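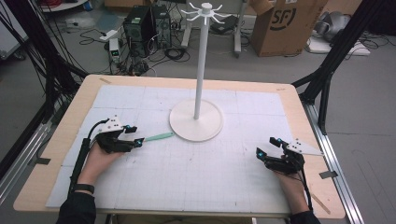 One of you wrote on the class board that a shop can't really have a "layout problem" if everything in it sells, and I've been chewing on it ever since. Fair point! I'd still say no, though, and these notes are mostly my long answer.

Session 6: Small shops and where things go

Start with the floor. The case we're using is Ellar, the kitchen and home store from your reading packet. It has 740 square feet of selling space, which sounds decent until you take out the counter and the strip by the door. I call that strip the landing zone (other books call it other things, don't worry about the term). People walking in are still putting their phone away and getting used to the light. Put your best stuff there and they'll sail right past it.

Now the sales sheet. Ellar carried 300 different items last fall, and yes, all of them sold at least once. But look at column three – 103 of them brought in most of the money, and a lot of those were on the back wall, at knee height. So everything sells, and the layout is still costing them. Both can be true. That's my reply to the board.

A few things I want you to be able to talk about next time:

Eye level. Whose eyes? Zander, the toy store in the second reading, set its shelves for parents and then wondered why kids only grabbed things from the bins.

Dwell time. How long somebody stays put in one spot. Longer is usually good, except right in front of the register, where it just makes a line.

Dead corners. Every shop has one. I worked in a place where ours was full of umbrellas, and we sold them only when it rained, and even then people asked us where they were.

Neighbors. What sits next to what. Mugs beside coffee is easy. Rosenthal Street Books put cookbooks next to travel and did nicely out of it, and I'm still not sure I could tell you why. Bring me a theory.

On the Cinolero reading: skip the section on signs, it's dated and we'll do signs properly in week 8. Do read the bit on returns, even though it looks like it's about something else.

For the homework, pick a small shop you can get to (or one you know well enough to draw from memory, given how this November is going) and sketch the floor. Mark the door, the register, one dead corner and one thing you'd move. Then write roughly 200 words on that one move. Please don't redesign the whole store – I get a few of those every term and they're exhausting to grade.

Sketches can be ugly. Mine are. Upload them as one file with your paragraph underneath.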